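Progress report, second period
Hand warmer muff for late-season hunters
Prepared for Etelka Vincze, Brestance
8 Jan 2021

Field trials of the Mikatton muff started in November and are still running. We sent out 340 muffs, most of them to deer and waterfowl hunters around Ollau. Feedback cards are coming in slower than planned because the season there was extended.

The main complaint so far is the waist strap. Hunters in tree stands say the buckle sits where a safety harness needs to go. Cor Brouwer has moved it to the left hip and sewn 10 muffs that way for a second round.
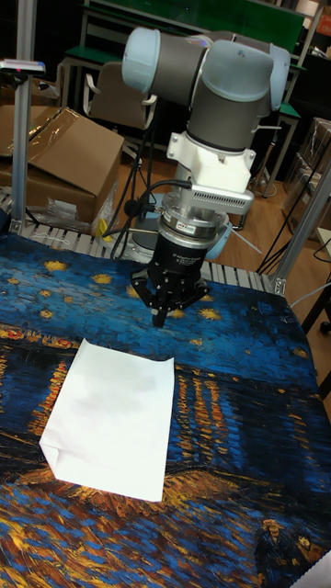

The fleece lining is holding up. Two muffs came back with split seams at the hand opening, both from the first sewing batch. Tóth has switched to a heavier thread for that seam at no added cost.

Spending is within budget except for shipping. We would like to move money from the printing line to cover it and need your approval before the next order.

Still open: the zipper pull, which is hard to find with gloves on, and the choice of camouflage pattern for the waterfowl version.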